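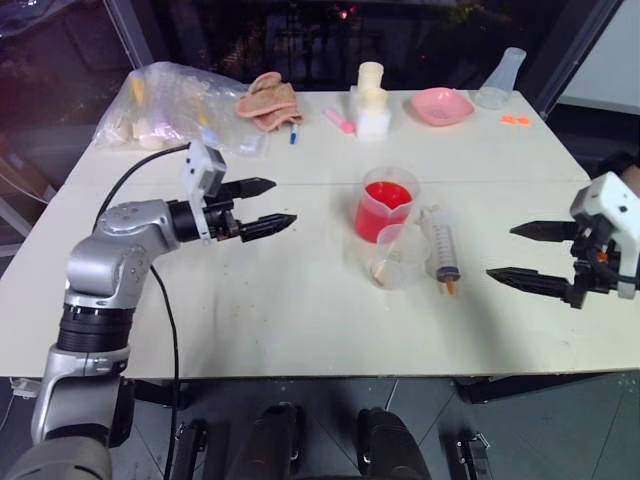 Pouring is still the hard one

Posted 28 May 2020 in Automation

Dirk Baumgart asked in the comments last week whether a two-armed machine could take over the measuring-out at Covico, where he mixes small batches of floor cleaner. My short answer was no. The longer one follows.

Moving a rigid object from A to B is close to solved, provided the object is opaque and stays where you left it. Liquids break both assumptions. A clear plastic jug gives a depth sensor very little to work with, and a clear beaker in front of it gives even less. Dye helps. Red liquid shows up well against a white tabletop, so the fill level can be read from colour alone, but most of what Dirk handles is colourless.

Then there is the syringe. A person holds the barrel and draws the plunger with one hand. Two pointed fingers can't do that, so the job needs both arms: one to hold, one to pull. Friction in a cheap plunger is uneven, and a position-controlled arm will overshoot when it lets go. Drawing 23 mL and getting 29 is no good to anyone dosing a concentrate.

Tímea Csizmadia wrote to say a peristaltic pump on a timer would do 200 mL shots all day. She is right, and for a fixed recipe I would buy the pump. The arms only make sense if the recipe changes and somebody also wants the bench wiped down after – a separate problem, with cloth in it.

I'll come back to cloth in September.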